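The man who reads the fine print for fun
Shalini Srivastava talks to Brijesh Gautam about strata by-laws, lost weekends and the great doormat dispute
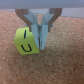
A hobby, of sorts

Brijesh Gautam has read 1,094 sets of apartment by-laws. He knows the number as he keeps a spreadsheet, and he keeps a spreadsheet as he is that kind of person, a charge he accepts while pouring the tea.

"My wife has golf," he says. "I don't see anyone writing her up for the paper."

He used to be a conveyancing clerk in Wiltuldale, where his job was to skim the rules of whatever block a client was about to buy into and flag anything alarming. He was meant to give each one 10 minutes. He gave them his lunch hour, then his train ride, then a fair slice of his marriage. When he retired he found people kept sending them to him anyway, and he kept opening the envelopes.

The attraction, he says, is that every strange rule was once a fight. "Nobody sits down on a fresh morning and writes that washing may be hung from the eastern balconies only between seven and noon. Somebody hung something. Somebody else had to look at it over breakfast. You're reading the end of a story and you get to guess the rest."

What did he guess about the washing?

"Wetsuits," he says, without a pause.

Of mats and men

His favourite document comes from a block called Grewal Court, three storeys of cream brick with a driveway everybody hates. Rule 12 of its by-laws concerns doormats. It runs to nearly two pages. It sets out permitted colours (brown, charcoal, "natural"), bans messages of any sort, and includes a clause on mats that are "humorous in intention".

"In intention," Gautam repeats, with real fondness. "So it doesn't have to be funny. They'd obviously had somebody argue that it wasn't."

I rang Souad Soliman, who lived at Grewal Court during what she calls the mat years. She remembers it less fondly. Her own mat had a pineapple on it, with no words and, she maintains, no intention whatever. She received three letters.

"The third one had a photograph attached," she says. "Of my own mat. As if I might've forgotten what it looked like." She took it inside and put it in the bathroom, where it remains, two houses later.

Did she go to the meeting where the rule was passed? There is a long silence on the line. "It was on a Sunday," she says. "There was a barbecue."

Gautam is not surprised. By his reckoning the average by-law is passed by six people, one of whom has come to ask about parking. He doesn't think the six are villains. They turned up, and the rest of us had a barbecue.

How to lose an argument politely

Kipchumba Mwaipopo mediates neighbour disputes for a living, and is the person Gautam sends people to when a phone call to Gautam has not calmed them down. I met him at a cafe where he chose the table furthest from everybody, out of habit.

He would like it known that almost no dispute is about the thing it's about. The dog is seldom the dog. One pair of neighbours came to him over a lemon tree and spent the whole first session on a Christmas card that had been sent in one direction only.

"I ask each of them what they'd like the other one to say," he tells me. "Usually it's very short. Usually it's 'I didn't know it bothered you.' You could fit it on a doormat."

I point out that this would be against the rules at Grewal Court. He writes that down.

His advice to anyone holding a stern letter about a colour scheme is to wait until the next day and then knock on a door. Emails, he says, get forwarded. He has seen one chain so long that a new owner was copied in before she had the keys.

What the fine print leaves out

Gautam's own house is freestanding. He has no by-laws at all, and I ask whether he misses them. He looks out at the neighbour's carport, which is a shade of green I would call optimistic.

"There are days," he says.

He has been asked to turn the collection into a book, and has got as far as a chapter on visitor parking that his daughter describes as very thorough. In the meantime the envelopes keep coming. One arrived while I was there, from a block of eight units up the coast, and I lost him for a while. He surfaced once to read me a clause about wind chimes.

"'Not to exceed one,'" he said. "One what, though? One chime?"

He was still going when I let myself out.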